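January 30, 2019

So I've been teaching a robot to do laundry, or more exactly, to put laundry into a machine, and that turned out to be a much bigger sentence than I thought when I signed up for it.

Quick background for anyone new. Zetent is the little project I joined back in August. We show a two-armed robot how to do chores, and it tries to learn from what we show it. There are two ways of doing that. One is remote control: I sit in a chair with a pair of handles and the arms copy my hands. The other is just doing the chore myself while everything gets recorded from head height, and then the software (we call it Guvholm, don't ask) tries to turn my motions into something the arms could manage.

I was sure I'd love the remote control best. It's robots! With handles! But picking up a wet sweater through a pair of handles is like eating soup with barbecue tongs. You can't feel the weight shift, so you squeeze too hard, then you lift too high, then a sleeve slides off and takes the rest with it. My first good load through the handles took 47 tries too many, by which I mean I stopped writing them down. We have 312 remote runs saved now and I would only show my mother 9 of them.

Doing it by hand is the opposite problem. It's so easy that I rush. I grab a whole armful, shove it at the drum and push until it goes in, and my hands are doing six clever little things I never noticed they did. One hand holds the bundle so it doesn't spring back out while the other one goes looking for the part that's still hanging over the side. Try writing that down as a rule!
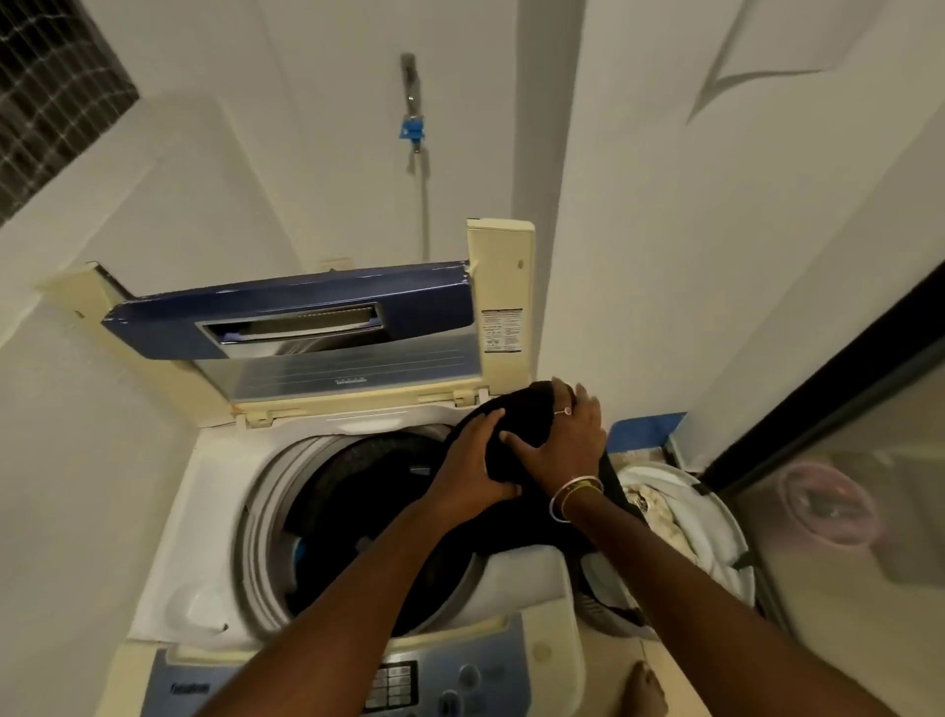

Kontogiannis commented under my last post that pushing is the wrong thing to teach in the first place, and that a robot should drop clothes in one at a time and let gravity do the work. Fair point, and I did try it. One piece at a time is lovely for socks and T-shirts. Dark heavy stuff is another story, it lands on the rim and just sits there, half in and half out, and sooner or later somebody has to press it down. I'd like the robot to know how to do that without leaning its whole weight on the drum.

What has helped is slowing down and splitting the chore up. I used to record the full thing in one go, basket to closed lid. Now I stop between the grab, the carry and the push, with a little pause and my hands still for a moment. It feels silly (like playing statues with a pair of jeans) but Guvholm finds the pauses and cuts there, and the pieces are way easier to sort through later. I've got 247 hand runs in the new style and I only had to throw out 5 - all of them mine for talking with my hands.

The other change is mixing the two. I do the push by hand, we look at where my palms went, and then I copy that same path through the handles with the real arms. The second part goes so much better when I've just done it myself.

Lids are next. I have opinions about lids already.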